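Comparison of Two Hand Controllers for a Bimanual Tidying Task
Student project report, Zyanya Ibarra
Submitted 19 Apr 2023

1. Task and setup

The project compared two controllers for closing the multi-fingered hands of a two-armed robot on soft household waste. The test area was a carpeted corner with an armchair, a round table and a pedal bin. Objects were a plastic water bottle and a thin blue bag. All views come from the head camera.
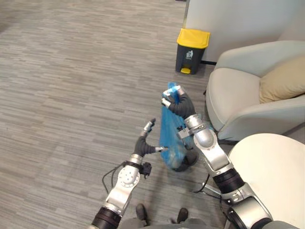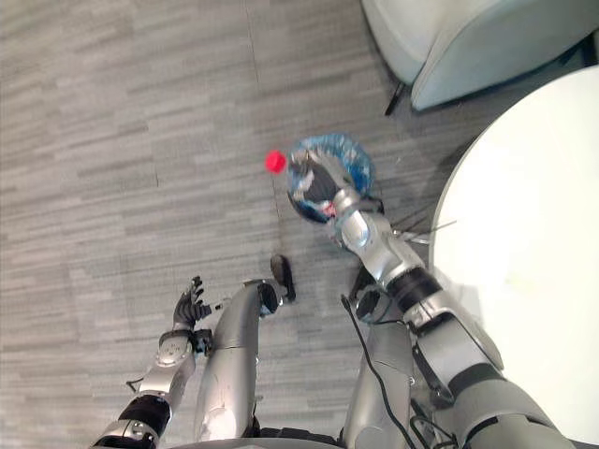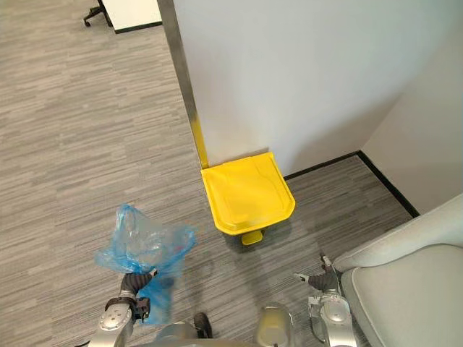
Figure 1. Head camera views. First: bag held in the right hand. Second: bottle held in the right hand. Third: bag held in the left hand, bin ahead.

2. Controllers

Controller A (Zarnel) closes all fingers to a stored position. The position is set per object before the trial and does not change during it. Controller B (Nidberg) closes until motor current reaches a limit, then holds. Both ran on the same arms with the same arm trajectories. Log rate was 219 Hz for both.

Each trial was stopped after 15 seconds if the object had not left the floor. The current limit for B was fixed in March after bench tests at Sternville and was not retuned.

3. Observations

The bottle was the easier object. A held it without trouble when the stored position matched the diameter, but a bottle picked up nearer the neck was loose in the fingers. B adapted to both cases. It also dented the bottle slightly on most closures.

The bag was harder. Motor current rises very little on thin film, so B often kept closing until the fingers met each other - the limit was then reached on finger contact and the log reported a grasp whether or not the bag was inside. A had no such ambiguity, as it reports nothing.

Passing the bag between hands exposed a timing fault in B. The releasing hand opened on the receiving hand's grasp flag, and a false flag meant a dropped bag. A fixed delay removed most of the drops but made the transfer slower.

4. Limitations

Wrist camera data were recorded but not used. The Gittins filter on the current signal was left at its default window of 2,000 samples, too long for a fast closure. A shorter window should be tried before the bag results for B are taken as final.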